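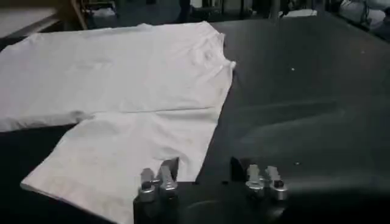 A white T-shirt laid out on the work table, seen from the gripper's own camera.

The first thing I was told when I came into the Tornano lab was to stop looking at the robot and look at the shirt. It was good advice, and I ignored it for most of the morning (the arm is hard to ignore!), but by lunch I had begun to see what the project lead meant.

"People come in wanting to watch the folding," she told me, pulling over a second stool. "I always want to talk about the part before that, where the robot has to decide what it's looking at. A sleeve lying flat and a corner of the body lying flat are very much alike from up close. We all learned that the hard way."

Her group's method, which they call Tamar, asks the robot to make a guess about a garment before it touches anything. From the wrist camera it marks where it believes the neckline, the hems and the seams are, and it also marks how sure it is of each one. Where it is unsure, it moves the camera and looks again. Only then does it choose a place to grasp.

"The seam between the sleeve and the body is our best friend," she said. "It's a thin dark line on a white shirt, and for a person it's hardly worth noticing. For us it settles which way the whole thing is lying."

The older version, Jillima, skipped the second look. It had been trained on 2,247 recorded grasps, and she is still fond of it, in the way you might be fond of a first car. Its trouble was wrinkles. A soft bunch of cloth near the collar could be taken for an edge, and the fingers would close on the middle of the shirt and lift it like a tent.

In October they ran the two against each other, 200 attempts each, on plain shirts spread out by hand. Tamar missed its chosen edge 30 fewer times. I said that sounded like a fine result, and she laughed and said it depended on who was asking.

"It's slower, and I want that written down. Every extra look costs us 2 seconds, and on a bad shirt it looks over and over. One of our students timed it against his grandmother, and we don't discuss the outcome."

We talked for a long while after that about white cotton, which she considers harder than any pattern, and about whether a dark table makes things too easy. She thinks it might. The next round of tests, named Thân, will put pale shirts on a pale surface, and she expects the numbers to drop.

"They should drop," she said, getting up to smooth out the next shirt. "Then we'll know what we've been leaning on."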